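The Hold Condition
a short story

The planner came up at 5:40 in the morning with 118 open faults, all of them the same fault.

The engineer on the early shift read the first one and closed the rest. CONTACT EXPECTED, NOT FOUND. Torkine, the motion stack, had been told there was a tray with one object in it. It had moved both hands to their ready poses, requested a grasp from Relamari, and received a grasp with a confidence of zero. A grasp with a confidence of zero was still a grasp, as far as the type checker was concerned. Torkine had declined to execute it, logged the fault, and asked again.

She set the retry limit to 20 and restarted episode 1,511.

The kitchen loaded. The task was to lift the vegetable out of the tray and put it on the tabletop. Prumeck had shipped the scene with the contract, and the acceptance test was written against it. An earlier build had passed. The current build differed by one commit, which changed the way Relamari pruned candidates near a rim. 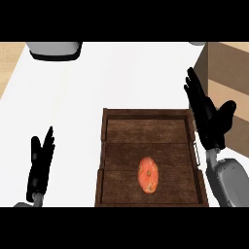
She stepped the simulation one tick at a time and dumped the candidate list after each. At tick zero there were 1,811 grasps. At tick one there were none. The pruning pass ran between them and took four milliseconds.

She turned the pass off. The candidates stayed. She turned it back on with logging at the lowest level and read the reasons column. Every row had the same entry: WITHHELD.

She searched the source for the string. It was not in Relamari. It was not in Torkine, or in the bridge between them, or in the message definitions. She found it in the Lüthi module, a safety layer so old that its tests were written for a gripper with two fingers. Lüthi could withhold a grasp if a hold condition was set. The hold condition was a boolean. It was true.

Nothing in the configuration set it. She put a watchpoint on the address and restarted.

The watchpoint fired during load, before the physics started. The write came from the state restore. Each episode restored the final state of the one before it, apart from object poses, which were reset. The hold had been carried forward that way from 1,510, and into 1,510 from 1,509. She wrote a script to walk back through the archive. It stopped at episode 1, where the value was also true and the field for the previous episode was blank.

The commit, then, had only connected a wire. Lüthi had been withholding from the beginning, and until this week the planner had not been listening.

She cleared the bit by hand and ran the episode. Relamari returned a grasp at 0.94. Torkine accepted it. Before the first trajectory point was sent, the bit was true again, and the reasons column had a second entry under the first.

WITHHELD.
ASK WHY.

She checked the string table. Then she opened a console on the Lüthi module, typed the query for the hold reason, and waited for it to return.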